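Refitting the picking cell, part four

By March the Priltwood cell had got itself into a state where it would run for an hour and then sulk. If you read the last post you'll know the symptoms: the arm would come down over the tray, the vacuum would build, and then the controller would report a lost part and go back to its home position. Press reset, same again. The log had 229 of those faults in it by the time I copied it off.

I started with the air side. The supply hose was fine and the regulator held its setting all night with the valve shut. The filter bowl had a little water in it, which I drained. Then I took the cup off and looked at the bellows under a lamp, and there was a split on the inside of the second fold that you could only find by stretching it. It sealed well enough on a flat lid and leaked on anything curved.

Faulkner, who made the original cups, don't do that size any more. Tayla Tipoki put me on to Lasska, who sell a softer one with the same thread. It's 2 mm longer, so every pick height in the program has to come up by the same amount. I ordered a few spares with it and a new filter element, and the lot came packed in shredded paper.
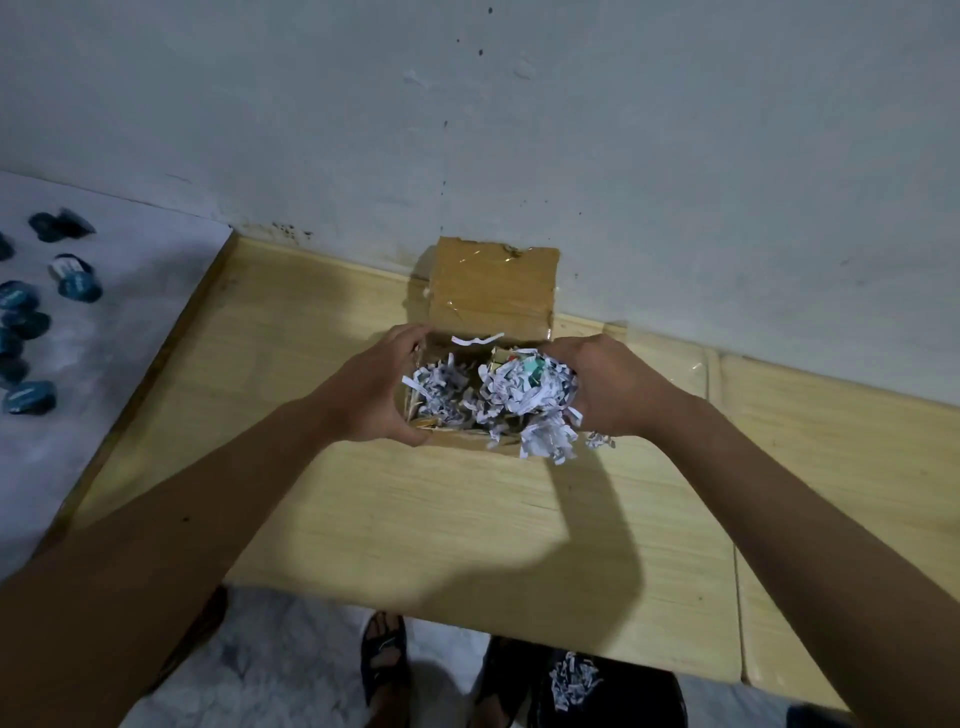 Fitting the cup took five minutes. You hold the stem with a thin spanner so it doesn't turn in the wrist, run the new one on by hand, then nip it up. No tape on the thread. I used tape the first time, years ago, and a bit of it found its way into the vacuum sensor.

The heights were slower. The program keeps them in a table, which is good, but somebody (me) had also typed a couple straight into the routines, which is not. I went through it all with a printout and a pencil, and put everything back into the table where it belongs. Then I ran the arm at ten per cent over an empty tray with my hand on the stop button, and after that over a single part.

While it was apart I did the jobs that are on the sheet and never get done:

Wiped the rail and greased both carriages.
Checked the belt tension – one side was slack, so I took it up half a turn.
Cleaned the sensor window.
Retied the cable bundle where it was rubbing on the bracket.
Wrote the date on the new filter.

The vacuum threshold needed changing as well. The softer cup reaches its working level a bit later, and the old setting was giving up before it got there. The Irnutix controller lets you set a delay in milliseconds, and Casimiro Paredes had left a note inside the cabinet door saying never to go over 2000. I didn't need anything like that much. I moved it up in small steps until the false faults stopped, then added a little more.

I left it cycling from late morning and it did 1843 picks before I switched it off to go home. There were three lost parts, all from the same corner of the tray, and I think that corner is sitting low. I've got some shim to try under it. If that doesn't sort it I'll have to check the tray itself for a twist, and that means taking the front guard off again.

The old cup is in the drawer with the split marked in pen. The next job is the door switch, which has started to stick when it's cold.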